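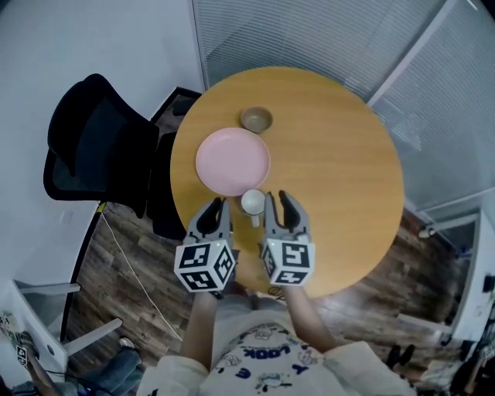 Brovilik round table: a review after one summer

I bought the Brovilik in August, for the kitchen of our flat in Travarmont. Before it we had a rectangular table with one side against the wall, and one of us always ate looking at the paint. I wanted a round one for a long time, but the round tables I found were either for a café terrace or for a family of eight.

The price was 264 euros at Głowacki, with delivery to the street door but not up the stairs. I asked for help with the stairs and they said it can be arranged for extra money. We carried it ourselves. The top is the heavy piece, and on the second floor we had to turn it on its edge to pass the corner. If your staircase is narrow, measure it before you order.

The assembly is easy. There are four legs and a bag of bolts, and the drawings are large enough to read without glasses. The key in the box is too short, so your fingers hit the leg at each turn, and I used my own. One hole was drilled a little crooked and the bolt went in only with patience. After a week I tightened everything again, because the table had started to move when I leaned on it to stand up.

What I like most is the wood. You can see the grain, and the colour is warm without being red, which I was afraid of from the photos in the shop's catalogue. It also depends very much on the lamp. In the morning it looks more yellow, and in the evening more like orange. My chairs are from another maker, Lelletti, and much darker, and I thought it would look like a mistake. Now I am used to it.
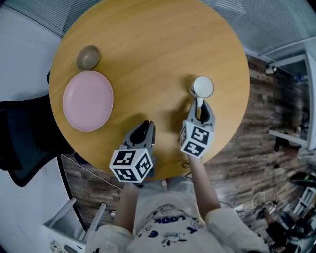
For two persons the size is very good. There is space for plates, a bread basket and a newspaper folded once. With four it is still possible to eat well, but the serving dishes must stay on the cooker and somebody gets up for them. We tried six at a birthday and I don't recommend it. The legs are near the edge, so the fifth and the sixth guest sit with a leg between their knees.

About the cleaning I have mixed feelings. Crumbs are easy, as there is no groove and no joint where they can hide. Liquids are another matter. The leaflet says to wipe "promptly" and I can confirm that this word is serious. I left a ring of black tea during one film and there is still a pale trace of it, visible when you bend down and look against the window. Now I keep a dry cloth on the hook by the sink. Oil I have not tested and I don't want to.

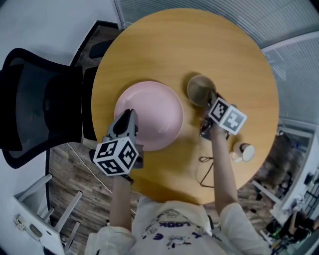
Pink plate, bowl and a small white cup on its side, on the round top.

The edge is rounded, and I did not think of this in the shop. It is kinder to the arms when you read for a long time. For clamping a pasta machine it is bad, the clamp slides, so I make pasta on the worktop as before.

I wrote to the maker about the crooked hole. They answered after two days, politely, and offered a new leg. I did not take it because the table was already standing straight.

Good: colour, size for a small kitchen, no sharp corner in the passage.
Less good: the short key, the marks from tea, the legs when you have guests.

I give it 4 from 5. I would buy it again, but I would first ask a friend to come for the stairs.

Home Kitchen Furniture Lamps Older reviews

Contact | © Small Flat Reviews | Back to top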